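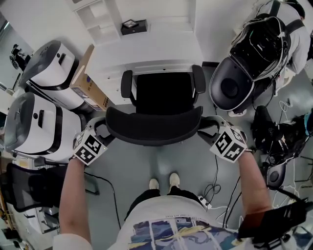

stellan_s
I want to ask about armrests on office chairs. In January I bought a Selau chair with mesh back and it is comfortable, but the armrests hit the edge of my desk and I cannot push it all the way in. Mine is similar to the black one in the photo, with a mesh backrest and a padded seat, and I also hold it by both armrests when I move it to the white desk. Is it bad to pull a chair like this every day? Should I remove the armrests?

Kha Đàm
I removed mine 2 years ago and do not miss them. Keep the screws in a small bag and tape it under the seat.

hjordis_t
I do not agree with Kha. Without armrests my shoulders were hurting after 30 minutes of typing. Please measure first. My desk is a Pimdale and the space under it was too low by 25 mm, so I lowered the armrests and now they go under.

stellan_s
Thank you both. Mine cannot be lowered, I have checked the manual.

Dexter D.
Moving it by the armrests is fine on a flat floor. Do not lift it this way, mine became loose after I carried it up the stairs.

Kha Đàm
Hjørdis, maybe your desk was too high for typing? Then armrests only hide the problem.

hjordis_t
It is possible, but I have used the same desk for many years and only the armrests changed. Stellan, try one week without them before you decide.

stellan_s
I will take them off tonight. Does anybody know which hex key fits the Selau?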